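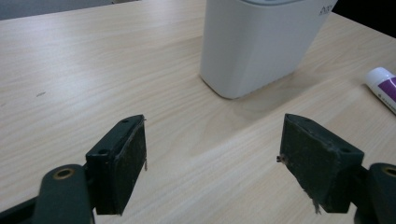
Start | Werkstatt | Pflege | Flugplatz Flukberg | Kontakt

Haube und Scheiben am Kleinflugzeug richtig putzen

27.06.2022, von Concetta Rinaldi

Die Scheiben von unserem Schulflugzeug sind aus Acrylglas, und dieses Material ist viel weicher als das Glas im Auto. Ein Kratzer, den man am Boden kaum bemerkt, stört sehr, wenn man gegen die tiefe Sonne landet. Ich habe darum aufgeschrieben, wie ich es mache.

Zuerst kommt immer Wasser, und zwar reichlich. Ich lasse es von oben über die Haube laufen, bis der Staub weg ist. Mit der flachen Hand kann man gut fühlen, ob noch Sandkörner da sind. Ringe und Uhr bitte vorher ablegen.

Insekten weiche ich ein: ein nasses Baumwolltuch auflegen und bis zu sechs Minuten warten. Nicht mit dem Fingernagel kratzen, auch nicht mit der rauen Seite vom Schwamm.

Zum Waschen nehme ich lauwarmes Wasser mit wenig mildem Spülmittel. Ich stelle zwei Eimer hin, einen mit Seifenwasser und einen zum Ausspülen des Tuches. Gewischt wird gerade, in Flugrichtung. Wer im Kreis reibt, bekommt feine Ringe, die in der Sonne glänzen.

Glasreiniger mit Ammoniak, Alkohol, Aceton und Benzin gehören nicht auf Acrylglas. Es kann davon kleine Risse bekommen, die man manchmal erst nach Wochen sieht. Auch Küchenpapier lasse ich weg – es enthält Holzfasern und ist härter, als man denkt.

Zum Trocknen ein sauberes Mikrofasertuch, ohne Druck. Ich habe drei davon, die nur für die Scheiben sind, und wasche sie ohne Weichspüler. Fällt ein Tuch auf den Hallenboden, kommt es in die Wäsche.

Gegen feine Kratzer hilft eine Politur für Acrylglas. Bei tiefen Kratzern oder Rissen frage ich zuerst den Prüfer und poliere nichts selbst. Im September, wenn es am Morgen feucht ist, lege ich den Bezug erst auf die Haube, wenn sie ganz trocken ist.

Kommentare (3)

Nugroho: Danke! Ich habe jahrelang im Kreis gewischt. Jetzt weiß ich, woher die Ringe kommen.

Bomulton: Geht auch Regenwasser? Unseres an der Halle ist sehr kalkhaltig.

Concetta Rinaldi: Regenwasser ist gut, aber bitte vorher durch ein Tuch filtern.

Weitere Beiträge
Ölflecken vom Hallenboden entfernen
Werkzeug beschriften, damit keines im Motorraum bleibt
Reifendruck prüfen nach dem Winter
Headset-Polster waschen und wechseln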